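Tremonine Bench Handling Group
Minutes of the May safety and faults meeting

Present: cell operators, controls, maintenance, safety lead, minute taker
Apologies: purchasing
Start: 8:30 a.m.

1. Minutes of the last meeting
Accepted with one correction. Item 4 should have read "guard switch," not "guard latch."

2. Gripper closing without a command, Nimbridge cell
Controls reported on the fault. During the afternoon run the gripper closed while the arm was parked over the table and the cell was in teach mode. An operator had been reaching in a moment earlier to move a part. Hand was clear, no injury. The run was stopped and the cell locked out for the rest of the shift.

The log shows the close signal arriving 910 milliseconds after the operator let go of the enable switch. The gripper should not accept any signal once the switch is released. Controls traced this to the Pillai driver update, which holds the last command in a buffer and sends it on when the link comes back. The older driver dropped it.

Maintenance asked whether the wiring had been ruled out. Controls said the cable was swapped and the fault came back on cycle 145 of the repeat test. Wiring is not considered the cause, but the old cable has been kept and tagged.

Agreed: go back to the older driver on every cell running the update. No one reaches into a cell in teach mode until this is done. Air to the gripper is to be shut off at the valve before any hand goes past the table edge.

Action: controls to roll back the driver and report. Action: safety lead to put the valve step on the cell door card.

3. Missed picks, Juline trial
Operators raised 17 missed picks logged as good. The arm closed on nothing, went to the drop position and the counter still went up. The finger position check had been set too loose, so a full close passed as a grip. Controls has tightened it. Operators want a stop and a message on screen when it trips, not only a line in the log. Controls agreed to add this but could not give a date.

4. Emergency stop reset
The reset button on the Nimbridge cell can be reached from inside the guard. Maintenance will move it to the outer post. Purchasing to be asked about a longer conduit.

5. Any other business
None. Meeting closed at 9:45 a.m.

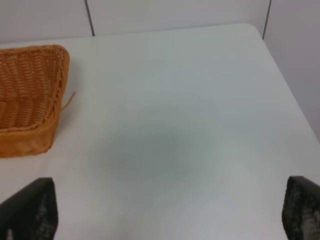
Stray material on and near the work table was left over from item 3 and is added to these minutes at the request of the operators. Baskets are to be checked before a run and any with damaged weave taken out of use, as a loose end can catch on a finger pad or be gripped in place of a part. The wicker one at the left of the table has a strand sticking out from its right side toward the open tabletop, and it is to be trimmed or replaced before the Juline trial starts again. Action: operators.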